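Home Shop Track Day Gear Used Parts Our Car Contact

Fislow Brake Duct Kit, Second Version

I've been selling this kit for a while now, and the page I had up before was two lines and a part number, so let me do it properly. I'm Zamfira, I run the shop, and I also drive the car the kit was developed on (badly at first, better lately!). If you race or do track days in a small front-engine coupe and your front brakes give up before you do, read on.

We built the first version because I kept cooking pads at Hevcombe. If you know the place, you know the long downhill into the hairpin, and you know what the pedal feels like by the end of a half-hour session there. Mine went to the floor twice in one afternoon. Valentin, who does all our fabrication, pulled the wheels off that night and found pads glazed like a donut. We tried better fluid, we tried a harder compound, and what I really needed was air on the rotor.

So the kit is two inlet scoops, two lengths of high-temperature hose, two backing plates that aim the air at the center of the rotor, and a bag of hardware. It's all bolt-on. You'll be trimming the plastic fender liner with a pair of snips, and if that makes you nervous, practice on a liner from a junkyard. I did.

What changed for the second version: the backing plates. The old ones were flat, and on cars with a lot of steering lock the hose could kiss the tire at full turn in the paddock. A couple of you sent me hoses with a nice groove worn in them, thank you, point taken. The new plates have the outlet turned in toward the hub, so the hose runs behind the strut and stays out of trouble. The scoops are the same ones as before and they still fit the old hoses, so if you've got a first-version kit you can buy just the plates and keep everything else.

The hose is the good stuff, double layer with a wire helix, and I won't swap it for the cheap single-layer kind even though people email me every month asking for a budget option. I ran the cheap kind for one weekend. It split at the clamp on Saturday and I spent Sunday with duct tape.
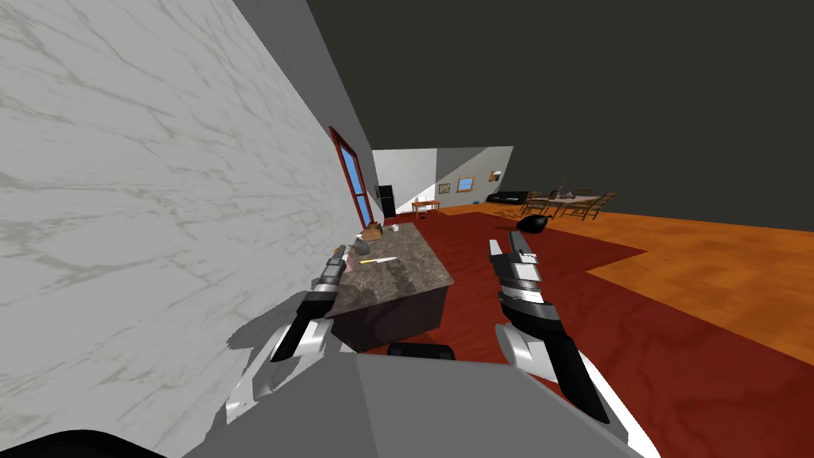 Do I need to cut my front bumper to fit the scoops?

They mount in the fog light openings, so if your car has those you don't need to cut anything. On the base model bumper, the one with the blanked-off panels, you pop the panel out and the scoop bolts to the same tabs. Cars with an aftermarket splitter are the exception. Measure behind it first, or send me a note with the splitter maker's name and I'll tell you what I know.

Back to what you get for your money. The full kit is $389, which covers both sides. Plates only, for people upgrading, are $113 the pair. Shipping inside the lower 48 is included on the full kit. I'd love to include it on the plates too but they're heavier than they look and I'd be giving them away.

In the box:
2 inlet scoops
2 backing plates, left and right (they're stamped, don't mix them up)
2 hoses, cut long so you can trim to fit
4 hose clamps
Bolts, washers and a sheet of instructions written by Valentin and made readable by me

Give yourself an afternoon. The first side took me forever and the second side went on before my coffee got cold. You'll need to take the rotors off, so if you were planning on new rotors anyway, do it all together and save yourself the swearing. Don't tighten the clamps until you've turned the wheel lock to lock with the car on the ground. On stands the suspension hangs down and the hose looks like it has loads of room. It doesn't.

Revathi Kurian has run this kit on her car through a whole season of the Brutport club sprints, and she went from a set of pads every event to one set lasting five. She's much harder on the brakes than I am, and quicker too, so I take her word over mine. Souad Bouzid has the same kit on her endurance car, where the stints are long and nobody's being kind to anything. Her one complaint was rubber marbles collecting in the scoops, so there's now a mesh insert in each one. It lifts out for cleaning. Please do clean it, because a scoop full of tire crumbs is just a decoration.

One more thing on fit. The plates clear the stock calipers and the Lehtinen four-piston conversion. I haven't tried them with anything bigger. If you have a big brake kit with a larger rotor, the plate will probably foul on it, and I'd rather you emailed before ordering than mailed me back a bent one.

Street driving is fine, though you may hear a bit of whistle on the highway with the windows down. In the rain I put the foam plugs in, and I do it for the winter as well. Plugs are sold separately, they're cheap, and they're on the small parts page with the spare mesh.

Returns are simple. If it's unused and the hoses haven't been trimmed, send it back and I'll refund you. If you've trimmed the hoses I'll take everything else back and knock off the cost of the hose.

Kits are in stock and go out the next working day unless I'm at the track, in which case they go out when I'm home and have washed my hands.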